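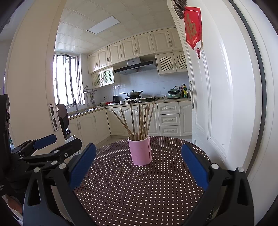

3.2 Recruitment and the household diaries

We were lucky in our towns. Brimdale and Vetbridge sit on the same bus line and share a hospital, yet people in the two places shop for food quite differently, and we had wondered for a long while why that should be. In January we mailed 600 invitations to addresses drawn from the two town registers, and 353 households wrote back to say they would keep a diary for us, which was far more than we had dared to hope for.

Each household noted down every food purchase over four weeks, however small – a single lemon counted, and so did a coffee on the way to work. This gave us 2096 shopping trips once the doubled entries had been taken out. Figure 2 shows the trips by town and by distance from home.

Figure 2. Shopping trips by town and distance from home. Trips made on foot are shown separately.

Vetbridge households made more trips and bought less on each one, much as the earlier Pearce survey had found. Brimdale households tended to save up their errands for one long visit to the Eltalon market hall. We then sat down with 200 of the diary keepers for a longer talk – often over a very welcome cup of tea – and those talks are the subject of Section 3.3.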